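Opinion > Homes > Walls and Ceilings

Print this page | E-mail this to a friend

In praise of the bright green wall

I have spent the whole of November thinking about green paint, and I regret none of it. My flat in Otden has 13 walls if you include the silly one beside the boiler, and every one of them was off-white when I moved in. The shade was called Riviere, which promised a lot for something the colour of cold porridge.

So my argument is simple. Put a strong colour up. Put it somewhere you will look at every day, and let the rest of the room stay as pale as it likes.

Pale surroundings are half the pleasure! A soft grey overhead does wonders for green, especially when the grey leans a little towards blue. You don't need much of it either – one board will do.
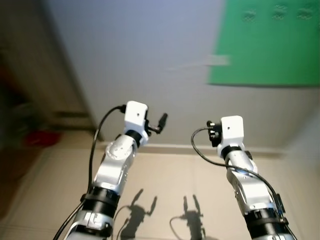

Bright green in the corner, pale grey around it.

I know the case against. Strong colours make a room smaller, they date, they frighten buyers. I lived for years in a rented place on Prerance Road where the landlord said all of this to me in one breath, and the room was small and dated anyway. I'd have been far happier in there with a bit of turquoise to look at over breakfast.

What the cautious people miss is how much a saturated colour moves about. A tin of magnolia gives you magnolia from skirting to ceiling. Teal gives you a whole family – nearly cyan in one part, yellowish off to the left, olive down in a corner – and you only bought the one tin. I painted my hallway with a Wunik tester pot that cost me 22 pence in a clearance bin (yes, really) and went back for the full size the same afternoon.

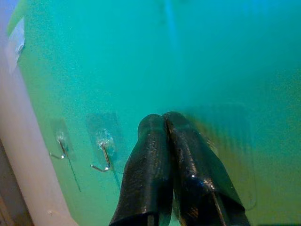 Teal to turquoise, with yellowish green on the left and a deeper olive at lower right.

And please, don't fret about getting it perfectly smooth. I like a bit of grain in a painted wall, I like a speckle, I even like the odd streak where the blue comes through. Mine has a patch behind the hooks that I went over three times and then decided to love.

Start with a cupboard door if you're nervous. I did, and I was on to the hallway within a week.

Reader comments (3)

greengables51: Did our bathroom in teal after 33 years of beige. Wish we'd done it sooner.

Mo in the attic: Lovely piece but I'm keeping my magnolia, thanks. It goes with the dog.

tinlid: Which roller did you use? I always get drips by the light switch.

Print this page | E-mail this to a friend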